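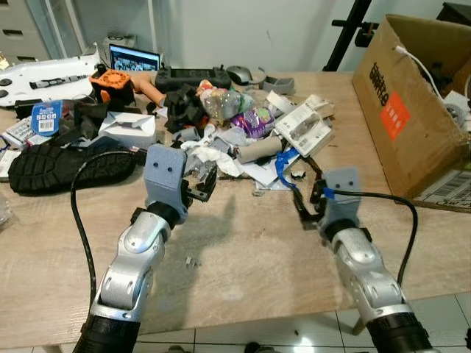 Setting up the Zevis two-arm kit for sorting a messy table

I've had the Zevis kit for 54 days now, and I've promised Kelly Bezerra a proper write-up for at least half of them. So this is it, the whole process, from bolting the arms down to letting them loose on a real pile of junk. If you just want to know whether to buy one, skip to the end. If you already have one sitting in its box, grab a coffee and start at step 1.

What you get for your money

I paid for the Fakalen bundle, which has both arms, both gripper brackets, the power supplies and a year of the teaching software. There's a cheaper single-arm version, but I wouldn't bother if you want to do any sorting. One arm spends its life pushing things around. Two arms can hold a bag and pull something out of it, and that's where the fun starts!

The brackets on my grippers are gray 3D-printed parts with two small holes on the face. Mirela Rocha over at the Husaris workshop has been trying different ones on hers, and swapping them is easy enough that I'd call it a plus.

Step 1. Bolt the arms down before you do anything else

Put both bases on the same side of the table, facing the same way. The manual lets you choose your spacing. I went with 74 centimeters between the centers and it's been great for a normal-sized table. Any closer and the elbows start arguing with each other on crossing moves.

Tighten everything, run the arms through the wake-up routine, then tighten everything again. I skipped the second round the first time and spent a whole evening wondering why my left arm was landing short.

Step 2. Sort out the cables (really, do this now)

Each gripper has its own black cable, and it needs slack. Fully stretch the arm, turn the wrist as far as it goes in both directions, and only then decide where to fix the cable. Mine run in big loose loops out to the sides, which looks untidy and works fine. I used a strip of blue tape near the right bracket to keep things together. The clips that come with the kit are okay, but tape is quicker to redo when you change your mind, and you will.

Watch out for other cables on the table too. There's a black one trailing out of my pile toward the right gripper, and thin, bendy stuff like that is the hardest thing on the table for this kit.

Step 3. Build a pile that's worth the trouble

My first practice table had seven wooden blocks on it. The arms did beautifully and I learned absolutely nothing. Wagner Magalhães, who answers the support emails from the Bragança office, told me to use the kind of mess I'd want cleared up, and he was right.

So go for a mix. I've got a black shoe sole lying tread up, a snack wrapper, crumpled paper, a computer mouse, a little handheld game controller, a clear bag with colorful bits in it and a blue plastic bag poking out from underneath. Some of it's stiff, some of it's floppy, some of it is shiny. Leave a strip of bare table right in front of the arms so they have somewhere to put things down. A small gray scrap or two in that strip is a nice test, by the way, as tiny parts on a pale wood-grain top are trickier than you'd think.

Step 4. Give it somewhere to put things

I use a big open cardboard box on the right side of the table. In the software, mark the drop zone well inside the rim and set the release height a little above it. If something's hanging over the edge of the box, like the white cable on mine, raise the height some more or the gripper may brush against it on the way in.

Flat, half-open cardboard like my white folded box is a different story. I teach that as its own item, pinched by a corner and dragged first, then lifted. Trying to lift it straight up gave me more failed grabs than anything else.

Step 5. Teach the easy grabs first

Open the teaching screen, pick "free demo" and guide the arms by hand. Start with the things on top and near the front. Save each grab as a separate demo, even if it feels slow. I recorded 329 of them before I was happy, which sounds awful, but it was spread over plenty of short evenings and I had music on.

A few settings I'd change right away:

Grip force: drop it two notches from the default for wrappers and bags.
Approach speed: slow for the last bit, normal everywhere else.
Retry limit: set it to two. After that it's just poking.
Shared zone: turn it on, so only one arm enters the middle of the pile at a time.

Step 6. Let it run, and stay close

Keep the stop button where you can hit it without reaching across the arms. Osvaldo Evangelista keeps his taped to his chair, and I've copied him. Do short runs, look at what got missed, add demos for those, repeat.

So is it worth buying?

For me, yes. The arms are solid, the software is friendly once you've found the shared zone setting, and Wagner writes back fast. My gripes are the cable clips, the manual (far too thin on two-arm work) and the loud fan on the power supply. Anel Sibiya asked if it would suit a complete beginner, and I'd say sure, if you can spare the evenings.

The next software update is due in June and is supposed to make thin, bendy items easier. I'll add my new settings under step 5 once I've tried it.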